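Bedding and Housekeeping FAQ - Prunlow Holiday Units

Last updated Jul 17, 2022

How often is the bedding changed?
Sheets and pillowcases are changed between every booking. For stays longer than 10 nights, a mid-stay change is included. Duvet covers are changed on the same schedule.

How should I leave the bed at checkout?
Unmade. Pull the duvet back from the mattress and leave it on the bed so the linen can be checked.

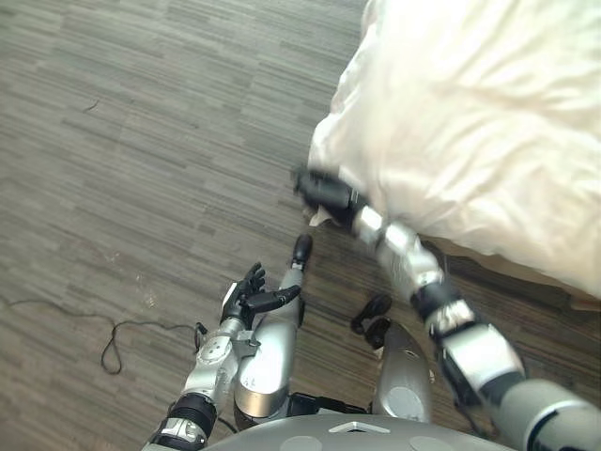

Duvets in all units are queen size, including those in the smaller rooms, so the overhang differs from bed to bed. A white cover left rumpled near the edge, with a bit of tan fabric showing underneath, is acceptable at checkout. Keep the cover off the floor - the floors are mopped and may hold residual cleaner.

Can I wash the duvet myself?
The cover, yes. Use a warm cycle at 30 degrees, close the fastenings first and do not use bleach. The insert does not fit the machines in the units. Contact Burgi Moser at the Ukstead office and it will be exchanged.

Why does the cover bunch at one end?
The insert has shifted inside. Hold two corners of the insert through the cover and shake it lengthwise. If the corner ties are missing, ask for a replacement cover.

Are spare blankets supplied?
One per bed, on the upper shelf of the wardrobe. Extra blankets can be requested before 10 am.

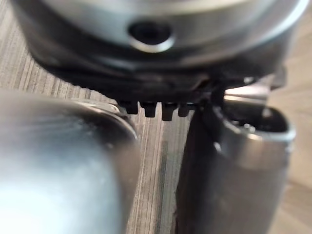 Blankets are cotton and can be tumble dried on low. Wool blankets were withdrawn in July following complaints about shedding.

What happens if linen is stained?
Leave it unwashed and tell the office. Most stains come out if they are treated early. Colour transfer from towels usually does not, and the item is then charged at replacement cost.

Who do I contact about allergies?
Femi Adeyemi handles bedding requests. Please allow two working days.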